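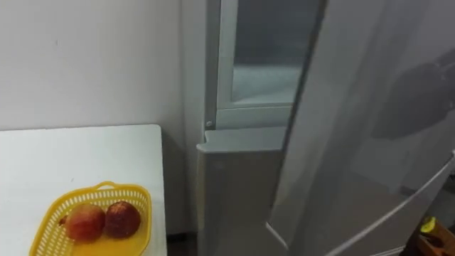 Fridge test at Multovstead: two pieces of fruit in the yellow basket, door open.

This site uses cookies to remember your preferences. By continuing to browse you accept our cookie policy.

Last updated: March

I've had the Bremex hand on our arm for six weeks now, running the Clusus grasp software, and I was all set to write a gushing review. Then it tried to close a refrigerator door with its own fingers in the way. So you're getting a slightly less gushing one!

Good stuff first, because there's plenty of it. Mounting took me an afternoon, and most of that was me hunting for the right hex key. The wrist connector screws down tight and hasn't worked loose once (our old Tiongson hand used to drop its connection if you looked at it wrong). And the grip is lovely. Soft fruit is a mean test for a hand, and this one picks up an apple and sets it down without a bruise nearly every time. I ran it on the same basket-to-shelf job over and over, door open, two fruits, and I got pretty fond of watching it.

The door is where things went bad. Once the fruit is on the shelf, the hand is supposed to swing over to the door, hook it, pull it partway, then back off and push it shut with the flat of the fingers. What it does on a bad run is skip the backing off. The software decides the door is already moving freely, the fingers stay near the hinge side of the opening, and the arm keeps on driving. The first time it happened I thought something had jammed, and I stood there like a dope for a second or two before I hit the stop button.
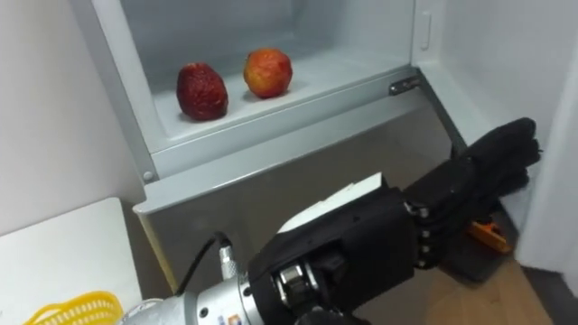

After that I quit trusting my memory and started a log. Out of 50 runs, 11 ended with the fingers between the door and the body of the fridge. The hand is supposed to give way when it feels resistance, and in most of those it did, eventually. In three it kept pushing until somebody hit stop. Efua Owusu was working with me on the worst one and got to the button faster than I did, thank goodness. We ended up with a torn spot on a fingertip and a crease in the door seal, and I really don't like thinking about a kid's hand being in there instead.

My best guess is that the contact sensing is tuned for things that land in the palm. Squeeze the fingers from the side, which a door does very nicely, and the reading barely moves. I tested that by hand with the arm powered down and just the sensor readout up, pressing on the fingers with a folded towel. From the front it picked me up right away. From the side I had to lean on it.

I wrote to Bremex and got Kaj Kvaran in support, who was friendly and didn't try to blame my setup. He sent me a settings file that drops the arm speed near hinges and adds a forced retreat before any push. With that loaded I've done another 20 runs and had one bad one, which stopped by itself. Better! But the file isn't in the regular download yet, and there's not a word about doors in the manual, so a new owner would have to find this out the way I did.

If you're buying it for tabletop work, go ahead, it's a great hand and I'd buy it again. For anything with a hinge, email support for that file before you start, turn the arm speed way down, and keep somebody on the stop button the whole time. I'd also skip the automatic door closing in Clusus for now. There's a checkbox for it under the task settings, second tab, and mine is staying off until the next release. I close the fridge myself.

Four stars for the hand, two for the software. I'll run the door test again when the update comes out and change the scores if it earns it.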